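# Robots in a Catering Kitchen: What Changes for the Workers

## Introduction

Our group studied how a catering company, Pasholm, is preparing to use two-handed robots in its kitchen. The company makes 2000 cold lunches per day for offices and schools. We wanted to know what the workers think about this change, and which tasks they would like to keep.

## Method

We visited the kitchen twice in November and talked with the morning shift, which starts at 5 a.m. We also read the task list that Pasholm prepared together with the supplier, Nerow. The robot is first trained in simulation, and only after this it is tested on the real line.

## Results

The supplier gave us the results from the simulation of one task, moving vegetables between a basket and a cutting board. From 3091 attempts, 1880 were counted as successful. The errors were mostly with small, smooth vegetables, which are difficult to hold with hard fingers.

The workers had different opinions. The older ones told us that lifting and sorting is bad for their wrists and they would be glad to give it away. The younger ones were more worried, as sorting is the work that new people usually get first. If it disappears, they don't see how a beginner can learn the kitchen.

Almost all of them asked who will clean the hands of the robot, and if this time will be paid. We did not find an answer in the task list.

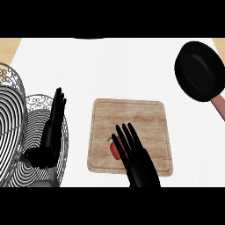

Another question is the speed. A robot that works slowly but without a break changes the rhythm for the person who stands next to it. Two workers said they already feel pushed by the packing machine, and they want a stop button they can use without asking the supervisor.

## Limits of our work

We talked only with one shift, and we could not see the night shift. The simulation numbers come from the supplier and we did not check them ourselves.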